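In praise of the divided box
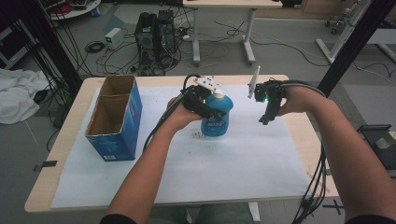

Is it worth keeping a cardboard box once it's empty? If it has a divider in it, always.

I've become a bit evangelical about this since April, when I finally sorted out the cupboard under my sink. Soap, hand wash, washing-up liquid, the lot — all of it used to topple over every time I reached for a sponge. Then I stood the bottles up in an old box with two compartments and they stayed put! Tall pump bottles on one side, cloths and brushes on the other, and the whole thing slides out in one go when I want to wipe the shelf.

Shops will happily sell you a plastic caddy for this. I've bought a few, and I like the cardboard better. It's light, it's free, you can write on it, and when the bottom gets soggy you flatten it for recycling and start again with the next. Mine has lasted nearly 6 months.

Do put a sheet of paper in the bottom, though. Hand wash drips, and a wet box gives up very quickly.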